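**Call for participants: robot open day at the Silter workshop**

We're looking for 32 people to come and spend a day with our robot arms.

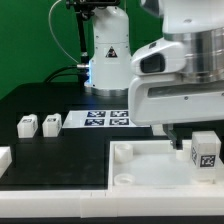
*One of the arms over the peg tray at Silter.*

Silter is a small robotics workshop in Pruvport, and in January we open our doors for a full day of demonstrations. It's the first open day we've run where visitors do more than stand behind a rope. You'll watch the arms work, you'll run a few tasks yourself with one of us next to you, and you'll tell us what made sense and what didn't. We use those comments! Last time we tried something like this (with friends and family, and far too much cake) we rewrote half of our instructions the week after.

You don't need to know anything about robots. We'd really love to hear from people who have never been near one – bakers, nurses, bus drivers, students, retired folks, anybody who is curious and doesn't mind asking questions out loud. If you do work with machines for a living, you're welcome too, but please say so on the form so we can mix the groups.

## What you'll do

The day runs in two halves. In the morning Ntombi Maluleke gives a short demonstration of peg handling, which is picking up small parts from a tray and putting them down again where you want them. It sounds like nothing until you try it. After that you split into groups and each group gets time at a table. You'll guide an arm by hand, save a few positions, and then play them back to see how close you got.

After lunch we move to cubes. Our cubes carry printed square markers, and so do the cards we lay on the table, and you'll get to see how a camera reads those markers and works out where things are. Move a cube, turn a cube, cover part of a marker with your thumb and watch the numbers on the monitor change. Kids of all ages (mine included) have lost an entire afternoon to this.

We finish with an open hour. Stay at a table, go look at the Lukutine control software with the people who write it, or just sit down with a coffee and talk.

## Who can sign up

- You're 16 or older. Under 18, bring a signed note from a parent or guardian.
- You can be with us the whole day, including the feedback session.
- You're fine with standing for up to 30 minutes at a time. Stools are available at every table, just ask.
- You can follow spoken instructions in English.

The workshop is step-free from the parking lot to the demo room. Tell us about anything else that would help you take part and we'll set it up ahead of time.

## What you get

Lunch, coffee, bus fare within Pruvport, and a tour of the parts room. There's no payment for the day. Everyone who fills in the feedback sheet gets a copy of the short report we put together afterward, with the comments in it and what we plan to do about them.

## Safety

The arms run at reduced speed during the open day and there's a Silter person at each table the entire time. Closed shoes, please. Long hair tied back, no scarves or dangling necklaces, and lanyards stay at the front desk. Nokuthula Du Plessis will take each group through the stop buttons before anybody touches a thing, and you'll press one yourself so you know how it feels.

## How to sign up

Pick up a form at our front desk or at the Joubert library on Mill Street, and drop it off at either place. We need your name, a phone number or email, and two or three lines on why you'd like to come. No essays! One form per person, even if you're coming as a pair.

Forms are open from October 11, 2020 until the places are filled. We'll write to everybody, including people we can't fit in this time, and we keep a waiting list. Questions go to Nokuthula at the front desk.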